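From: Brisa Meléndez
To: snackline list
Subject: Re: [snackline] who is actually doing the trays now?

Hi all,

Kalliopi wrote:
> Can somebody on days tell me straight what the arms do and what we
> still do? I'm back in July and I've heard three versions. Evangelia
> told me the tray packers got moved to stocking, Orestis says nobody
> moved anywhere. Also do I still need my old tray sheet or is that
> in the bin?

Kalliopi, keep the tray sheet! They're both kind of right. Let me try, and anyone on days can yell at me if I get it wrong.

So the Liltau bench (the one by the racks, where the label printer used to be) is where the meeting-room trays get made up now. You put an empty tray down in the middle, the order comes up, and the two arms pick from whatever is laid out on the table. Laying it out is us. That's the part I didn't get when Weller gave the talk in the canteen – I had this picture of a closed cabinet you pour stuff into. No, it's a table, and somebody has to set it every morning the same way, bars in their spots, drinks in the rack, the small boxes on the steps.

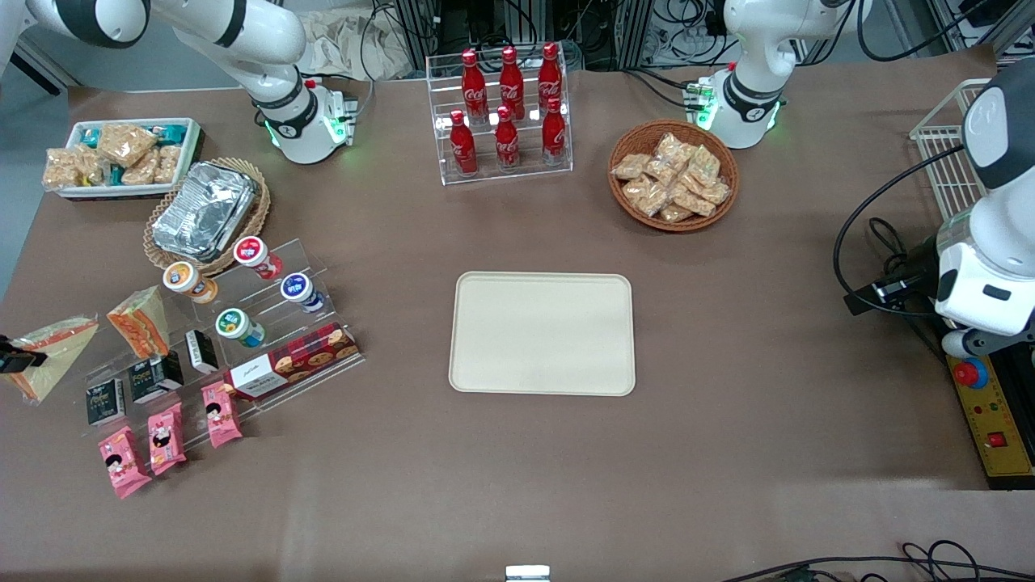

Bench laid out, tray still empty. Cokes at the top, yogurt drinks and sandwiches on the left.

What changed for me is mostly my hands and my head, in that order. On the old line I'd do 500 trays in a good week and my right wrist would let me know about it. Now I lay out, I watch, I restock, and I check each tray against the sheet before it gets its lid. So yes, the sheet lives. Antigoni added a column for "redone by hand" and please fill that in, even when it's just one bar you swapped. She takes those numbers to Tsoukalas and it's the only reason we got the second person back on mornings.

The bars in baskets go okay. The sandwiches are a pain, because the wedge packs slide around on the stand, and if one is lying down when the order wants it I usually just do it myself. The last count Antigoni posted was 985 trays with the arms, and she's waiting until we hit 2,000 before she says anything official about hours. I'd rather hear it sooner, but okay.

About the stop button, since two people asked me off list. It's the big red one with the blue ring, on the yellow panel. Hit it whenever you want to. You don't need a supervisor and you don't have to explain yourself first. After a stop, call Orestis and don't restart it on your own, that's his job and he gets 15 minutes blocked out for it on every shift. 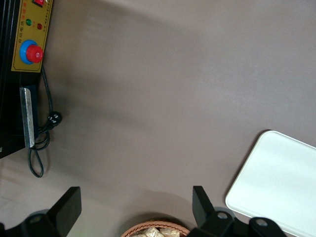

The stop button on its yellow panel, top left. Power cord is the thin black one hanging down beside it.

That cord, by the way – please leave it where it is when you wipe down. I asked Rumunier for a clip to hold it and they said they'd send one.

As for who moved: Evangelia did go to stocking, but she asked for it, and she's on the bench with me for lunch orders anyway. What I do miss is the talking. Four of us used to stand around one table packing and you'd hear everybody's news by ten. Now it's two at the bench and the others are back in the stockroom. I brought that up with Weller and he wrote it down, so we'll see. If more people say it, it might help, so say it!

Kalliopi, come by at 7:30 on your first morning and we'll do the layout together. Bring the sheet.

Brisa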